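Home | Seating | Rig Upkeep | Contact

August, by Larysa Palamarchuk

Fixing a recliner that won't lock upright

Our Farno started popping open every time Didier took a left turn, so I spent Sunday morning on it. Easy job!

Slide the seat out and tip it onto its face (get a helper, it's heavy).
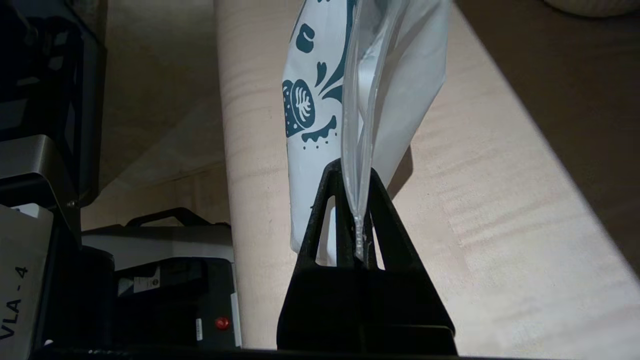 Find the latch spring on each side and unhook it with pliers. Mine were stretched flat. 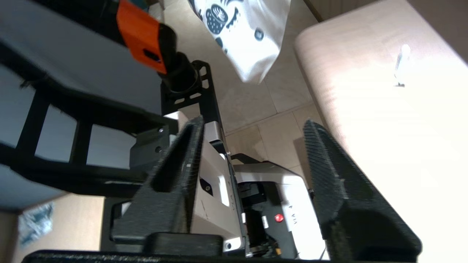
White housing with the red button

Hook the new springs on, long end toward the wall, then snug up the 4 frame bolts.

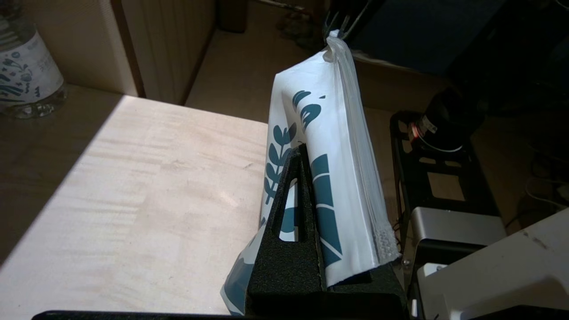
Sit down and rock it hard before you drive anywhere. If it still pops, swap the cable too.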